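Week 4: Reading a vendor's claims about hiring software
Module handout, 10/04/2025
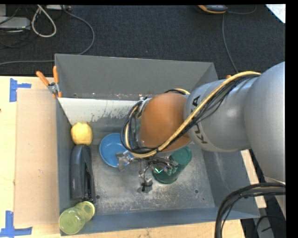

Most of what gets written about screening tools is written by the firms that sell them. Keep that in mind with the reading pack, which includes sales papers from Hurano and Trarkora and a so-called independent review of both, paid for by Hurano.

Start with the headline figure. Hurano says its CV sorter agrees with human recruiters 99 per cent of the time. Agrees on what? The footnote says the test used 1,123 applications to one employer, Susavby, most of which lacked a licence the job required. A simple filter on that one field would have scored nearly as well. The paper does not say how the tool did with the people who had the licence, and those are the only ones a recruiter would have to think about.

Trarkora is vaguer still. "Faster hiring" is measured from shortlist to offer, so any delay before the shortlist has gone missing from the sum.

Points to raise in the seminar:
Who chose the test data, and who was left out of it?
Are recruiters' past choices a sensible yardstick? If they were biased, high agreement is bad news.
What happened to the people turned down? Neither firm followed them up.

The Thepsuriya case (pages 4 onwards) is better, though I would not lean on it too hard. It followed 200 new starters until August and found no clear difference in how many stayed. The vendor's summary calls this "encouraging". Decide for yourselves whether you would.

For next week, pick one claim from either paper and write a page on what evidence would make you believe it. Bring a printed copy.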